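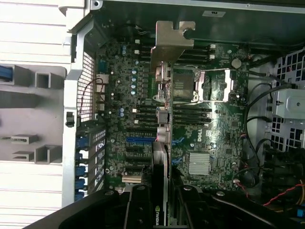

Computer case

A computer case, also called a chassis or a tower, is the box that holds the main parts of a desktop computer. It protects the parts from dust and damage, and it carries the air which cools them. The case normally does not include the screen or the keyboard.

Construction

Most cases are made of steel or aluminum sheet, often with plastic parts on the front. The sheet is bent and riveted to make a frame, and the side panels are fixed on it with screws, hinges or latches. In workstations, which are serviced more often, it is common that a panel can be opened without tools.

Sizes

The size of a case depends mostly on the size of the motherboard. The ATX standard was published in 1995 and is still widely used. Full towers give the most space for drives, and small cases are chosen for offices where the desk is narrow.

Cooling and noise

In the usual arrangement, cool air enters at the front and warm air leaves at the back. Dust collects on the filters and should be removed from time to time. Cables that lie across the air path can make the cooling weaker.

Collections

The Liltovden Museum of Office Machines keeps 1514 items, and some 700 of them are computer cases or parts of cases. The collection was started by Binta Ogbonna, a repair technician from Dradmont, who gave her first 45 cases to the town. A smaller display of 6 early towers is open in Puststead every August.

See also

Motherboard
Power supply unit
Rack mount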